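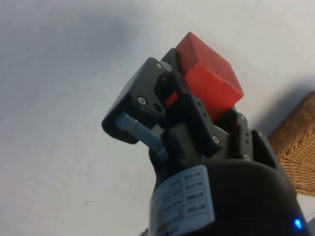 A two-fingered gripper closed on the test block.

The Clusow cell is a single-arm robot cell used for pick-and-place work, in which a red block is moved to and from a wicker basket on a covered table. It is best known among those who look after it for the amount of looking after it needs. The name comes from the makers of the original table, who have never asked for it back.

Setting up

The arm is bolted down first and the cloth fitted afterwards, an order of events settled by doing it the other way in September. The cloth gives the cameras a plain background. It also hides the bolts, which must be checked every 400 cycles, and so the cloth comes off every 400 cycles.

Cables are routed with enough slack for the wrist to turn fully. Too little slack pulls a connector out; too much snags on things. The correct amount is described in the Bellamy handbook as "sufficient".

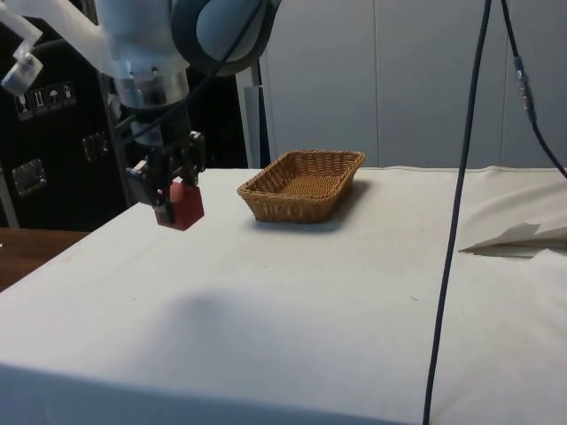

Naledi Motaung
Maintenance editor

Routine care

Daily care takes almost 40 minutes, most of it spent smoothing cloth. Finger screws are checked by hand with a small driver, never a powered one. The fingertip pads are wiped with a dry rag and changed when they start to shine. A worn pad will often hold the block perfectly well while anyone is watching.

The gripper is then opened and closed 17 times with nothing in it. Any click is written in the log along with the joint it seemed to come from. Keith Tunstall, who kept the log for its first seven volumes, classed clicks as "old", "new" and "mine".

The open position is checked next, with the arm stopped over the table and the fingers at their widest.
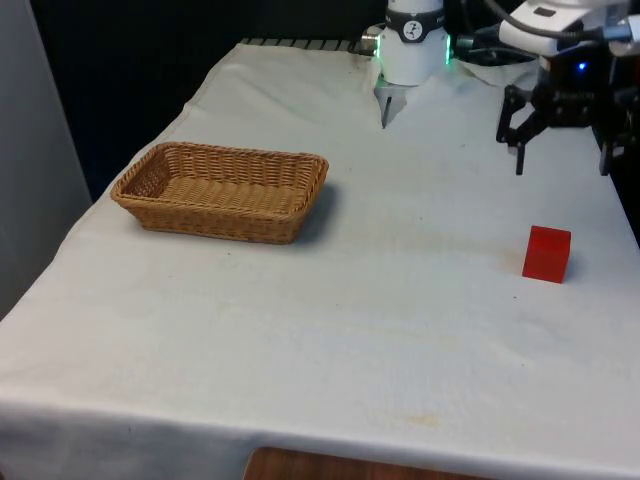
If one finger sits further out than the other, the linkage is cleaned before anything is adjusted, as grit is the usual culprit. Adjustment means running the Skullari routine again from the top, including the part that asks whether you are sure.

Repairs

Most faults are traced to a cable. The spare set is kept in a drawer marked Radonico, which contains everything except Radonico parts. After any cable change the arm is run at low speed through its full reach, with one hand near the stop button.

See also: Cable strain relief; Gripper pads; Tablecloth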